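Thread on what I've been up to with the two-arm flower setup, because I finally got the planner rewrite running and I'm way too happy about it!

The old version planned each arm separately and then checked for collisions. Fine for blocks. With long stems it kept throwing plans away, since the stem wasn't in the collision model at all. Gumia (our planner) now attaches a skinny capsule to the gripper once it closes on a stem.

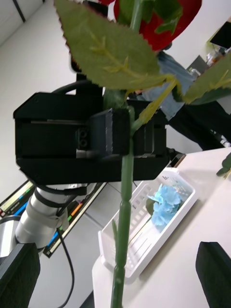

Leaves are still ignored on purpose. They bend, and if you model them as solid, you get 300 rejected plans for one rose. Ask me how I know :)

Next piece is the handover. Both arms share one clock now, and the receiving arm waits for a grasp pose from its own wrist camera before it commits. Szabolcs Magyar wrote the sync code and it's so clean, 2 files!

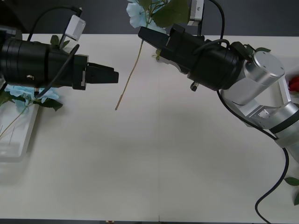
Does the planner need a depth map to find the stem?

It uses plain color images. We fit a line to the stem in each wrist view and triangulate from there, and the fixed camera breaks ties.

Perception set is at 1398 labeled frames. Hydrangeas are the hard ones, big fluffy blobs where the stem hides underneath. Pale petals on a pale table don't help either!
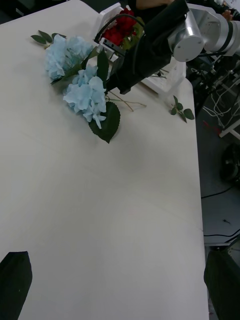

Wrist view: blue hydrangeas on the table, red roses behind.

Replay tool goes up on the Burnlow repo next. It lets you scrub both arms' plans side by side, and I've been using it nonstop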